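Trarkent lab passes 2,600 recorded runs for sorting arm

A small team at Trarkent has recorded 2684 practice runs with a tabletop robot arm, and plans to keep going until it has 3632. The recordings will be used to train a program that picks up blocks and places them in a shape sorter without a person steering.

For each run, an operator guides the arm by hand control while the joint positions and camera video are saved together. Most runs are short. Operators work in blocks of 80, then trade places.

"People move differently, and we want that in the data," said Yolotzin Tapia, who runs the recording schedule. "Kadir goes slow and straight. I tend to swing wide."

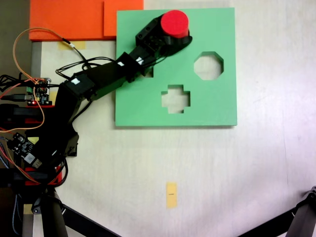
The arm holds a red cylinder over the green shape-sorter board at Trarkent.

The team threw out 712 earlier runs in March after finding that the video and the joint readings had drifted apart. Kadir Bozkurt, who wrote the recording software, said the fault was in how the two were time-stamped – it has been fixed, and every new run is now checked before it is stored.

Failed attempts are kept if the operator recovers from them. A block that lands crooked and gets nudged into place is marked as a good run, Tapia said.

The first trained version will be tested on the same board, with the pieces started from places the operators did not use. A second board with different openings is on order from Solís.

Tapia said the group will share the full set of recordings with other labs once the last runs are checked.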